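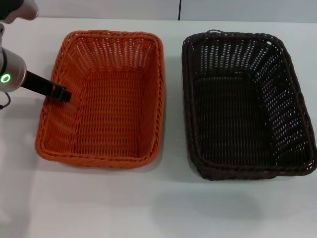
Slide 1. Gripper at the rim of the orange basket, brown basket to the right, both empty.

Showing the arm what to do: hand guiding and remote control on a two-basket task
Speaker notes, full version
Kindberg teleoperation group
February 2024

Opening

Leave slide 1 up while people sit down. Start with the task in one sentence: take an item out of one basket and put it down in the other. Say early that the talk is on how the demonstrations were recorded. The training side gets one slide near the end and a pointer to the written report.

Points to make before moving on:
The tip of the gripper is slightly over the wall of the orange basket. Most of this talk takes place within a hand's width of that wall.
The basket walls flare outward. A straight vertical approach clears the rim easily in the middle and badly near the sides.
The weave is open. Background shows through it, so a camera gets many small bright patches where a person would just see a wall. Come back to this under Cameras.

Slide 2. Two ways of showing

Hand guiding: the operator holds the arm at the wrist, the controller compensates for gravity, and the joint positions are logged while the person moves the arm through the task. The gripper is opened and closed with a foot switch.

Remote control: the operator sits at a separate station and moves a handheld controller. The arm follows. Our station is called Hao and the logging software is Josico. Both names will turn up on later slides, so say them here and say what they are.

Keep it short. Most of this audience has used one or the other. Ask for hands on who has used both, then go on.

Slide 3. What we recorded

1834 demonstrations in total, across both methods. 8 operators. Every operator used both methods, and the order was swapped for half of them.

State the rules for a valid demonstration:
Arm starts from a fixed rest pose.
One item, one transfer, one release.
The item ends inside the target basket, fully below the rim.
The operator presses the end key when the arm is clear of both baskets.

A demonstration that broke any of these was kept and tagged. It was left out of the training set. We get a question on this every time, so put it on the slide and read it aloud.

The left-to-right and right-to-left transfers were recorded in separate blocks. In hindsight I would mix them. Operators settled into one path per block and the paths got very similar toward the end, which makes for clean plots and a narrow data set.

Slide 4. Hand guiding, what went well

Contact is easy to feel. When the gripper brushes the rim, the operator notices through the arm and backs off. In the logs this shows as a small bump in the joint torques followed by a short retreat. Those retreats are useful. They are examples of recovery, and we did not have to ask for them.

New operators were productive quickly. The median time from first touch to first valid demonstration was 3 minutes. Do not quote the remote control number here; it belongs on slide 6 with its context.

Slide 5. Hand guiding, what went badly

The operator's hands are in the camera view. For a policy that only reads joint positions this does not matter. For a policy that reads images it matters a great deal, as there will be no hands in view when the arm runs on its own.

We tried two fixes. The first was to replay each recorded path without the operator and record the images during the replay. It works for the approach and the carry. It fails for the grasp if the item is not in the same spot to within a few millimeters, and resetting the item that precisely takes longer than the demonstration did.

The second was to mask the hands in software. The masks were good. The policy learned to look for the mask. Show the attention plot, say one sentence, move on.

Also mention effort. Even with gravity compensation, the wrist has to be pushed around its own axis to bring the gripper in at a slant, and people avoid moves that are hard on their own wrists. The data therefore leans toward poses that are comfortable for a standing person and says little on the rest of the arm's range.

Slide 6. Remote control, what went well

No hands in view. The images at recording time match the images at run time, apart from lighting.

The commanded pose and the measured pose are both logged. With hand guiding there is only the measured one. Having both turned out to be worth more than we expected: the gap between them tells you when the arm is pressing on something. On this task that is nearly always the rim or the basket floor.

The median time to a first valid demonstration was longer than with hand guiding, and the spread between operators was much wider. Some had used similar controllers before. Do not present it as a fair contest.

Slide 7. Remote control, what went badly

Delay. The measured round trip at the Hao station was 170 milliseconds with the video stream on. Operators can work with that. They do it by moving, stopping, looking, and moving again. The stops end up in the data, and a policy trained on data full of stops will stop too.

Show the speed trace. Point at the flat parts. Each one is a person waiting for the picture to catch up.

What we did: trimmed any pause where the commanded pose stayed inside a small ball and the gripper state did not change. We kept pauses directly before a grasp, after testing both. Without them the gripper closed early.

Depth. Judging how far the tip is above the basket floor from a flat screen is hard, and harder with a dark basket. Operators came down slowly in the brown one and touched the floor more often. A second view from the side solved most of it. We should have had it from the first day.

Slide 8. Cameras

Back to the weave. Two effects, keep them apart:

First, the depth sensor. Open weave gives broken depth. Some rays hit the wicker, some go through to whatever is behind. The wall of the basket comes out as a cloud with holes, and a planner that trusts that cloud will now and then plan a path through the wall. We closed the holes by fitting a simple flared box to each basket and using the box for collision checks.

Second, the color image. On the dark basket, the bright gaps stand out more than the wicker does. Early image features locked on to the gaps. When the basket was shifted a little, the pattern of gaps changed and the estimate jumped. More varied basket positions during recording fixed it. We tried adding noise to the images first. It was cheaper and did not help.

If time is short, skip the color half and keep the depth half.

Slide 9. Cable and status light

Small slide, keep it. The thin cable at the wrist hangs in a loop. On wide turns of the wrist the loop swings, and a loop that swings can catch on a braided edge. We put a limit on wrist rotation in both methods. In hand guiding it is felt as a soft stop. In remote control it is a message on the screen, which operators did not read. We later made the controller buzz.

The ring on the wrist housing shows the arm state. In our setup green means ready to accept motion. Operators at the remote station cannot count on seeing it, so the same state is drawn in the corner of the video. Worth copying if you are building a station.

Slide 10. Storing it

All runs go into Silo, one folder per demonstration: joint log, commanded poses if present, video, operator tag, outcome tag, and the version of the Josico config. The config version is the field we left out at first and had to rebuild from commit dates. It took two days and we are still not sure of every run.

Time stamps: one clock for everything. If the camera and the arm have separate clocks, log the offset at the start and the end of each block. The drift in ours was small but larger than one video frame by the end of a long block.

Slide 11. Training result

One slide only. Read the table from top to bottom, hand guiding alone, remote alone, then mixed. The mixed set did best on both directions of transfer. The gain came mostly from the recoveries near the rim in the hand-guided runs, as far as we can tell from removing them and training again.

Say clearly that this is one arm, one gripper, one table, and two baskets of the same style. We have not tested a solid-walled bin.

Slide 12. Next

April: recording with a force signal fed back to the operator's hand at the remote station. The aim is to get the rim contacts to feel the way they do in hand guiding.

Also planned: mixed transfer directions in one block, and basket positions drawn at random before each demonstration instead of by operator choice.

Likely questions

Why not simulate it? We do, for reach checks. The simulated wicker is rigid and the real one gives when pushed.

Did operators improve over time? Yes, in both methods. Faster and more alike. See the note on slide 3.

Can the data be shared? The joint logs and poses, yes. The video has to be checked first for people in the background.

What would you pick with one week and one operator? Remote control with a side camera, plus one session of hand guiding spent only on rim contact.

Backup slides: torque traces for rim contact, pause trimming thresholds, box fit for both baskets. The threshold slide has an old axis label. It should read millimeters.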